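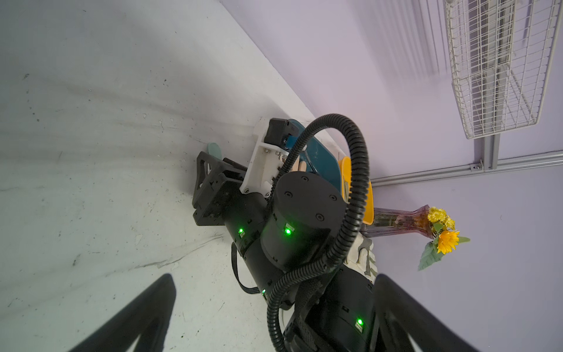 Clullero lending shelf: where we are at the end of August

4 min read

Hi Birger,

You asked for something short and readable this time, so I'm skipping the template and just telling you how it's going. Short answer: pretty well, with one annoying delay and a lot of sanding. The spending is at the end.

The household side

When Bakke agreed to fund the shelf, the plan was mostly kitchen things, and that's still the bulk of it. What I didn't plan for was how much people would care about color! I'd been sorting everything by what it does, and borrowers kept asking for "the blue one" or "the greenish one from last time." So I gave in. Teal things now sit together on the pale surface, and you can spot the teal and a bit of tan wood in the picture at the top, with what looks like the end of a handle. It's a silly way to run an inventory and it works better than my old one. Returns go back to the right spot without me walking over to move them, and I've stopped printing those little category cards that kept falling off anyway.

We've had nearly 103 loans since the last report. I say nearly, as a few went out on the evening the loan book was at my house and I've pieced those together from memory and text messages. The favorites are still baking things and anything big that you don't want to store in a small apartment. The fondue set has gone out exactly as often as you predicted, so you can stop asking about it.

Handles, handles, handles

This ate most of my summer. A lot of what gets donated is perfectly good except for the wooden part, which has usually been through a dishwasher far too many times. It comes in gray and fuzzy, and people don't want to pick it up. I've sanded and oiled 34 handles so far (coarse paper, fine paper, oil, leave overnight, oil again) and I've gotten a lot faster at it. The first few took me a whole evening.

The oil from Brilusus is nice to work with and smells like almost nothing, so I'd like to stay with it. I did try a cheaper one and it stayed tacky for days – everything on that tray picked up lint and I had to start over. I've added a line to the borrower sheet about washing wooden handles by hand. Some people read it. I'm thinking of tying a small tag on each piece, though I worry that tags will end up in the soup.

What slipped

The shelving. I told you it would be up by early summer and it isn't finished. Plidavow sent the wrong brackets, then the right brackets without the screws, and by the time the screws came I was away. Two sections are up and loaded, and the rest is leaning against the wall behind the door. It's safe, just not pretty. They've been polite about it and took the delivery charge off the bill, which helped a little.

I also haven't done the evening session on knife care. I got as far as writing the notes and then realized I'd want better light over the work area first. It's moved to the fall, probably a 6:30 p.m. start so people can come after dinner.

Money

Spent so far: $2217. The biggest piece of that is the shelving, then sandpaper and oil, then bins and labels. I've got receipts for all of it except one hardware store run, and I'm paying for that one myself because the receipt went through the wash in my jeans. I don't expect to need anything extra to finish the shelving. If there's room left in the budget I'd like to put it toward a decent lamp, so please tell me if that needs a separate request or if it can come under equipment.

Next up

Finish the shelving, obviously. After that I want to go through the two drawers I've been calling "miscellaneous" and be strict about what stays. There's a potato ricer in there with no lever and I think it's time. I also want to redo the loan book so it has a column for color, seeing as that's how everyone asks for things now!

Come by whenever you like. Mornings are best, I'm usually in by nine, and if you have any tired old wooden spoons at home, bring them along and I'll put them on the oiling tray.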